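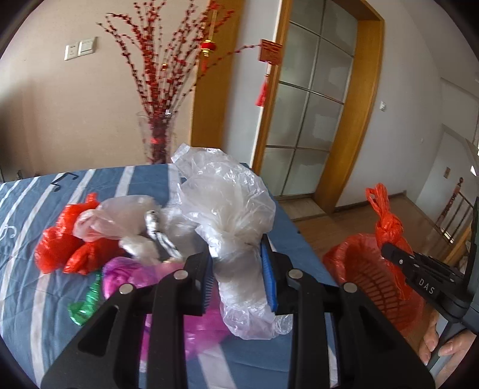

Clear bag, big one, scrunched in the middle. Red-orange ones knotted up in the pile behind.

The Great Bag Sort -- gallery

Posted 10/08/2025 by Wubit Gudeta

Quick page, sorry, doing this between loads of washing. A few people from the Podden swap table asked how I store plastic bags so they don't take over the whole cupboard. So this is bags. Only bags. If you came for the jam labels they're on the other page.

Background, short version. Moved into the Chala Street flat in December and the bags came along in a box, inside other bags, inside a pillowcase. Kept adding to it. Every time the cupboard under the sink was opened something slid out onto the floor. Finally pulled the lot out and went through them one at a time.

The cloth
Blue with long white stripes and music notes on it. Lives on the sorting surface now. Wrinkled, yes, not ironing it for bags. Bags slide around less on fabric than on a bare tabletop, and you can pick the whole thing up by the corners at the end and shake the crumbs out over the balcony.

The red-orange ones
Knotted into bundles. Long fold first, then flatten, then wrap and knot. Shiny plastic holds a knot pretty well if you pull it snug but not hard -- too hard and you'll need scissors later. I keep these for wet togs and muddy shoes. Bright colour means I can find one in the bottom of a backpack without tipping everything out.

The whitish-pink one
See-through, sort of, folded over and sitting on top of the red. Thin stuff. Doesn't like a knot, springs open again, so fold and tuck is the better option. Good for lining the little bin in the bathroom.

The silvery white and black one
Twisted, knot at the top, stripy bits hanging off the side. Messy knot. Will redo it. Or not.

The white one
Small bit of crumpled white next to the others. Smalls go in the jar with the pegs.

The big clear one
The problem child. Clear plastic, glossy, full of creases, puffs up top and bottom the minute you squeeze it round the middle. You squash one end and the air just goes to the other end. What works for me:

Lay it flat, open end facing away from you.
Press from the closed end up, forearm, slow.
Fold in thirds the long way.
Roll it, keep pressing.
Rubber band. A knot on a bag this size makes a lump like a fist.

Big clear ones are worth keeping by the way. Doonas, winter coats, the good cushions when the painters come. You can see what's inside without writing a label, and I never write the label.

What got chucked
Anything with a hole. Anything sticky. Anything that had gone flaky, you know the kind, comes off on your hands like dandruff. Three bread bags with crumbs in the corners. Check the corners!!

Where they live now
Knotted ones in the old Prelari biscuit tin, 24 fit if I lean on the lid. Rolled big ones stand upright in a Trinon shoebox. Tin on the shelf, shoebox on the floor next to the bucket. Lid stays off the shoebox or I forget its there.

How long it took
90 minutes, with a tea break and one phone call. Would've been quicker without the phone call. I do the folding with the radio on, some people do it in front of the telly, same thing.

Swap table stuff
I've got 50 small ones to give away, folded, clean, all handles intact. Bring your own box or I'll put them in, well, a bag. Mornings are best. If you want big clear ones ask first as I only have a couple spare and Mum has dibs on one.

Also looking for: wide rubber bands (the ones off broccoli are perfect), a second tin with a lid that acually closes, and a hook for the back of the cupboard door.

Comments are open, tell me how you do yours. Triangle folders welcome, I tried the triangle and got bored halfway down the bag.

Next gallery is jars and lids, when I've matched them up.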